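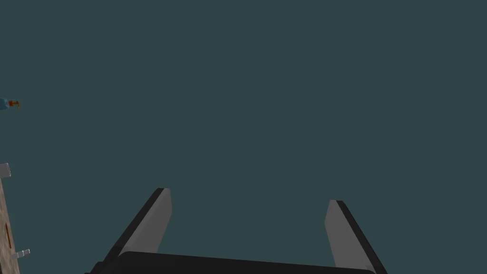
Open positions / Language and editing

Part-time Proofreader and Glossary Keeper (English), Sundqvist Manuals, Minham office or remote

Sundqvist Manuals is a small company which writes and translates user instructions. Our customers make kitchen scales, garden pumps, sewing machines, bicycle lights and many other things that people buy, take home and then do not understand. We make the booklet which lies in the box. Most of our texts start in Swedish, German or Polish and must end in an English that a tired person can read at the kitchen table.

We have now too much English for the people we have, and therefore we look for one proofreader who will also take care of our glossary. The position is 25 hours a week. It starts in February, and we hope it will become permanent after the first year.

What you will do

The larger part of the work is reading. You receive a translated text together with the original and you read the English from the first line to the last. You correct the mistakes, of course, but we also want you to stop at each sentence which is correct and still difficult. "Prior to the commencement of cleaning, disconnection must be ensured" is correct. We would like to have "Unplug the pump before you clean it."

Most booklets come to you two times: once as plain text and once again when the pages are laid out. In the second reading you look at line breaks, at numbers which have lost their unit, and at references to a page that has moved. This second reading is slow and a little boring, and we ask you to do it with the same care as the first.

The smaller part of the work is the glossary. It has at this moment 1074 entries and it was built by several people over many years, which one can see. The same small part is called "knob" in one place, "dial" in a second place and "turning handle" in a third. Some entries have a good explanation and some have only a word with a question mark behind it. We need a person who will decide, write down the decision and tell the translators. You may be strict with us. We prefer a decision that we do not love to three words that all live side by side.

You will also answer questions from the translators in Posen. They write mostly in the morning, between 9 and 11, and they like to get a short answer on the same day.

The Carkumier project

In your first months much of your time will go to one customer. Carkumier makes weaving looms for home use and wants all its old booklets in new English. There are 17 of them, and the oldest was typed on a machine and later scanned, so the text has strange letters in it. The weaving words are hard. You do not need to know weaving before you come, but you should be curious about it, and you should not be shy to ask the customer when you are not sure what a heddle does in a certain sentence. We have a table loom in the office and you are welcome to use it. The blue scarf on it is unfinished since long time and anybody may continue.

Who we look for

You write and read English on the level of a very good native user. If you learned it as a foreign language, please apply anyway; half of us did the same, and the writer of this advertisement too. Your English will be judged by the test and not by your passport.

You use American spelling without thinking about it, or you are ready to change your habits. All our customers have agreed on it some years ago and we do not want to open this discussion again.

You can read one of our three source languages well enough to see when a sentence has lost its meaning on the way. Swedish would help us most at the moment. A certificate is not required.

You have worked with texts before. It can be technical texts, school books, cookery books, a local newspaper or subtitles. We do not ask for a university degree. If you have one in an unrelated subject, tell us, because it often becomes useful. The person who had this position before you had studied plants, and our garden customers were very happy.

You can work alone for several hours, and you can say on time that you will be late. The second is more important for us than the first.

What you do not need

Experience with a special translation program. We use a simple one and you will learn it in a few days. You also do not need a driving license, although our office in Minham is a long walk from the station and the bus goes only once in an hour.

Working place and hours

You can work in Minham, from home, or in a mixture of both. For the first two weeks we ask you to come to Minham so that we can sit together with the glossary. We pay the travel and the room for this time. After that you choose your hours freely, with the one exception of the morning questions mentioned above.

The Minham office is on the second floor and there is no elevator. If this is a problem for you, write it in your application and we will do the two weeks in a meeting room at the library, which is on street level.

Pay and vacation

We pay by the month, the same sum in quiet months and in busy ones. The exact salary depends on your experience and we will name it in the first conversation, before you have spent time on the test. You have 25 days of paid vacation a year. We close between Christmas and New Year and these days are not taken from your vacation.

We lend you a computer and a second screen. The chair you choose yourself and we pay for it up to a reasonable price.

How to apply

Send us a letter of one page and a list of your earlier work. Please write the letter in English and write it yourself. We would like to know which text you last corrected and what was wrong with it. A photo, your age and your family situation are not needed, so please leave them out.

If your letter interests us, we call you for a talk of half an hour. After this you get a test: four pages from a real booklet, which you correct at home. The test takes roughly 9 pages of original text as background, but you only have to read those and not to correct them. We pay for the test, also when we do not choose you. Everybody who makes the test receives our comments on it.

Applications go through the form at the bottom of this page. Choose "Proofreader, English" in the list. We read the letters in the order in which they arrive and we answer every one, normally inside two weeks. The position stays open until we have found the right person, and then this page is taken down.

Questions about the work can be sent through the same form. Choose "Other" and write "glossary" in the subject line.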